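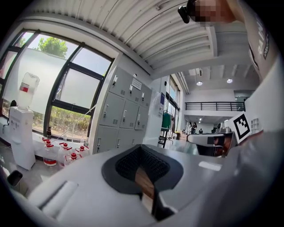
Corrugated ceiling and the white beam, with light from the windows.

Living under metal roofs

11/03/2023

I have lived or worked under a metal roof for most of my adult life, and I get asked about it more than I would expect. People who are thinking of putting one on a house want to know if the rain is loud. People who already have one want to know why it drips when it hasn't rained. I am not a roofer. I have owned two metal roofs, rented under two more, and paid for one to be replaced, and this post is what I tell people, written down so I can send a link next time.

The rain question first. It depends on what is under the metal. On my house in Sketell the panels go over solid decking, with a layer of underlayment, then an attic with blown insulation, then drywall. In an ordinary rain I hear it less than I hear the dishwasher. In the back porch, where the panels are screwed to open framing and there is nothing else, you have to raise your voice. Both roofs are the same metal, bought in the same order and put on the same week. So when someone tells you metal roofs are loud, ask what kind of building they were standing in. It was usually a barn or a carport.

Hail is different. Hail is loud on any roof and louder on metal, and insulation helps with it only a little. We had a bad storm come through Sketell two summers ago and I sat on the stairs with the dog until it was over. The roof had some shallow dents on the south side afterward. You can find them in the early morning if you know where to look. I reported them to the insurance company, and they told me my policy covers damage that lets water in and does not cover dents. That was on page 28 of the policy, and I had never read that far. If you are shopping for insurance on a house with a metal roof, search for the word "cosmetic" before you sign.

Now the drips. The first place I rented with bare metal overhead was a long shed outside Lelleck that I used for storing furniture and refinishing some of it. I moved in at the end of summer and it was dry through the fall. In December I opened up one morning and there were wet spots all down the middle of the floor, with no rain for a week. I called the landlord and said the roof leaked. He came out, looked up, and asked if I had been running the propane heater. I had. Propane puts a lot of water into the air when it burns, the warm wet air goes up, and it hits cold metal. I had made my own rain.

There are only a few ways to deal with that. You can quit adding moisture, which in my case meant a different heater. You can move air through so it doesn't sit. You can keep the warm air from reaching the metal, with insulation and some kind of vapor barrier on the warm side. Some panels now come with a felt layer stuck to the underside that holds the water until it can dry out again. I have not used the felt kind myself. A neighbor has it on his tractor shed and has no complaints, but he doesn't heat the shed either, so I don't know what that proves.

I switched to electric heat in Lelleck and left a vent open at each end. The spots quit showing up except on a couple of very cold mornings. It cost more to run. I lost one oak dresser top to the water before I worked it out, and it was a nice one.

Leaks do happen, and on the kind of roof where the screws go through the face of the panel, it is nearly always the screws. Each one has a rubber washer under the head. The metal grows and shrinks with the heat, the screw gets worked back and forth, and the washer dries out and cracks. My first house had this kind of roof and it was already old when I bought it. I went up one weekend with a bucket of new screws, one size fatter than the old ones, and replaced 129 of them. I know the number because I bought them in boxes and counted what was left over to take back to the store. Most of the old ones came out with hardly any effort. A few I could turn with my fingers.

Some things I learned doing that:

Do it on a cool, dry, overcast day. The metal burns you in the sun and slides under you when there is dew on it.

Walk on the flats, over the framing, in soft shoes. The line of screws tells you where the framing is.

Set the drill clutch low. The washer should be squeezed until it just shows past the edge of the screw head. If it is mashed out flat, it will crack sooner.

Sweep up the metal shavings. I didn't, and by spring there were rust freckles everywhere I had drilled.

Don't go up alone. I did, and I would not do it now.

When we had the Sketell house done I paid extra for standing seam, where the fasteners are hidden and the panels can move. It was a lot extra. The crew was from Seppälä, a small outfit two towns over, and they took seven working days, spread over nearly a month on account of the weather. I liked that they told me at the start it would be spread out. The other company I talked to promised it in three days and would not say what happened if it rained.

I have had one problem with it. A boot around a vent pipe was put on with the wrong sealant and started letting water in during the second winter. I called, they came the next week, and they fixed it at no charge. The stain is still on the bathroom ceiling. I have primer for it in the basement and keep finding other things to do.

Color matters more than I thought it would. The house is a medium gray, picked because it matched the stone. The porch ended up the same gray because it was in the same order. In July the underside of the porch roof puts off heat like an oven door. If I did it over, I would go lighter on the porch and leave the house alone, or I would at least paint the underside. White underneath makes any open metal ceiling easier to live with. The light from outside bounces around and you don't need lamps until evening. The shed in Lelleck was bare galvanized and it was a gloomy place to strip a chair, even with the doors open.

Echo is the thing people forget. A big room with metal above and concrete below is hard on the ears, rain or no rain. Drop a wrench and you hear it for a while. I hung old quilts on the walls in Lelleck, which helped, and would have hung more if I'd had them. A friend who runs a dance class in a metal building in Pruren put up felt panels, eight of them, on the two long walls. She says the difference was plain the first night and that she no longer goes home hoarse. She tried rugs first, but you can't dance on rugs.

Snow slides off all at once. If you have a door under the eave, put up snow guards above it, or use a different door. I lost a gutter and a rhododendron the first winter. The rhododendron grew back from the roots. The gutter I replaced with nothing, just a gravel strip along the wall, and it has worked well enough that I haven't thought about it since.

As for cell phones, the signal is worse inside. It was bad in Lelleck and it is a little bad here. I take calls by the kitchen window.

I still need to go up and look at the ridge cap before the weather turns. There is a tapping up there when the wind comes from the west, and I have been blaming the maple for it, but the maple was trimmed in September and the tapping is still there. I'll add a note at the bottom when I find out what it is.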